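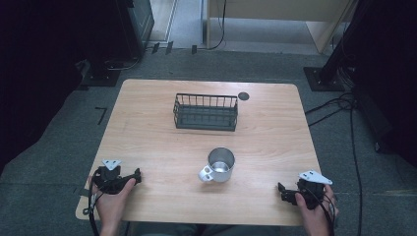

The Corner Table at Motstead
By Adel Chraibi, November 15, 2021

Welcome to my small gallery. I like to look at simple things for a long time, and this month I chose one table, one mug and one wire basket. The table has rounded corners and a pale color, and it stands on gray carpet. My friend Tarmo Paulauskas says that I should photograph mountains, but I find enough to see here.

First, the tabletop by itself. I was surprised how much the grain moves when you come near. In some places it is almost straight, and then it bends like water around a stone.
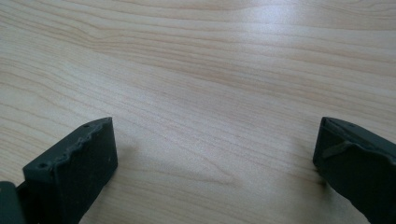
Close to the grain. The light makes one part nearly white.

Next, the mug in its basket. I am fond of the ribs on the outside — they are faint, and you notice them only when the light comes from the side.

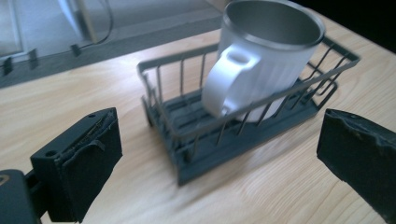

White mug with a silver rim, standing upright behind the thin wires.

In December I will add a new page with cups from Dostenville.

Last updated: November 2021

This site uses cookies. By continuing to browse, you accept their use.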